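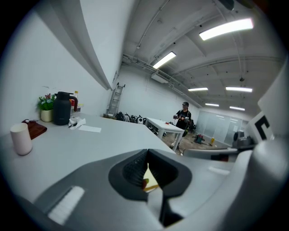 I rent a flat for a few nights every time I go to a new city, and before I unpack anything I run my own little safety check, usually with my coat still on. The one in Irkitari (third floor, two streets up from the Momska theater, so great for late shows!) got the full treatment in November. Somebody clearly likes a nice counter, with a potted plant with pink and white flowers against the wall and a pale pink cup, but I'm a lot fussier about smoke alarms. My list, with comments:

Smoke alarm, hallway: OK. Pressed the button, nearly jumped out of my skin.

Smoke alarm, bedroom: MISSING. Wrote to the host, Gonzalo Arroyo, and he brought one over by 6 p.m. Thank you Gonzalo!

Carbon monoxide alarm: OK. Next to the boiler, date still good.

Front door lock: OK, but stiff. Lift the handle while you turn the key.

Key safe: CHANGE THE CODE. It was 246 when I arrived, and my friend Babatunde Akpan says it was 246 when he stayed there last year. Come on.

Way out in a fire: OK. Two flights to the back courtyard, gate opens from inside. Walk it once in daylight, the stair light goes off fast.

Windows: bedroom one has no catch. I kept it shut, a bit of a shame as you can hear the buskers from there.

Balcony rail: solid. I leaned on it gently, then less gently.

Street at night: fine. It's almost 300 meters to the night bus (the 709), lit all the way, and the Okoro bar on the corner is open late if you'd like people around.

Emergency numbers: NOT POSTED. I left a note on the fridge.

Next trip is Andora for the puppet festival, same list, and I'm adding a line for loose rugs.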